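I got to Drustcombe a little after ten on a gray April morning, expecting forklifts. Pliten had opened its workshop to anybody who cared to drive out, and the parking lot was already full of minivans. Kids everywhere! The big crowd, though, was packed around a white booth where two robot arms were doing laundry – or learning to, anyway.

The project is called Womum, and I stood there way longer than I meant to.
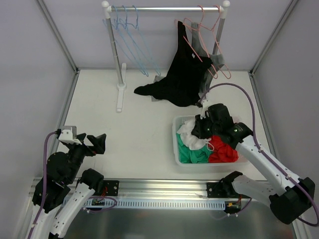 One arm reaches into the laundry basket at Pliten's open day in Drustcombe.

If you've ever dug a shirt out of a full basket, you know your hand does most of the thinking. You feel for an edge, you tug, and something else comes along for the ride. A machine has to learn all that, and the engineer on duty told us the team had logged 2,426 practice runs so far, 1,457 of them with shirts. They want 3,000 before summer. A boy next to me (he told me he was 6, and very proud of it) asked if it could do socks. Not yet, she said, and he looked crushed.

What got me was how much of the job is just picking a spot to grab. 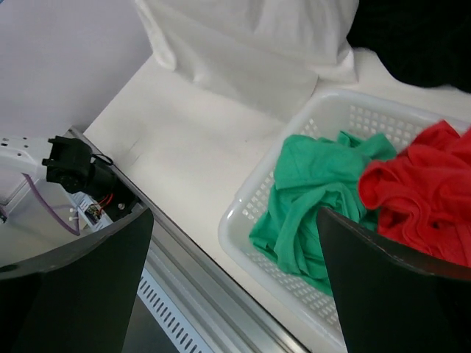 Cloth has no handles, and once it's bunched up with other cloth it can be hard to say where one piece stops. I do this every weekend with the radio on and never give it a thought.

I had coffee afterward with a few folks from Pasaribu, the company that supplies Pliten's motors, and we mostly talked about fitted sheets. They think those are years off. I still can't fold one myself, so I'm in no position to complain.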